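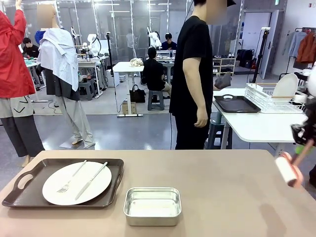

Porska Table Things: notes on the set

Version from November. Please read this before you use the lists.

What is in the set

Porska is a small collection of pictures and word lists about household things and the places where people put them. It has 754 entries in 4 groups: serving, cooking, drying of dishes, and care of clothes. Each entry gives the name of the thing, one or two other names which people use for it, and a short note on where it stands.

Names we use

tray: a flat carrier with handles or cut-out handles. Colour is written before shape, for example "dark brown, rectangular".
plate: always with its position, "lying" or "upright". A plate in a dish rack is upright.
cutlery: fork and knife are two entries, also when they lie together on one plate.
pan: the shallow aluminium kind with a rolled rim is under cooking, even if it stands next to the serving things.
lint roller: under care of clothes. The handle and the white adhesive cylinder are one thing and have one entry.
dish rack: wire, with or without wooden parts.

Clothes on mannequins are described by garment (jacket, shirt, trousers). We do not write sizes.

How the names were chosen

The first list was made by Karkitz and the second by Conneely. Where the two lists had different words, we kept the shorter one and put the other in the column "also". Some 100 entries have more than one word in this column.

Known problems

The word "tray" is used too widely in the older entries. A few baking pans are still there under this name.
Colours between beige and white are not consistent.
The stool and the table have no group yet, so they are in the file "rest".

Files

The lists are plain text, with at most 500 lines in one file. They open in Catport without any change of settings. If you correct a name, please correct it also in the column "also".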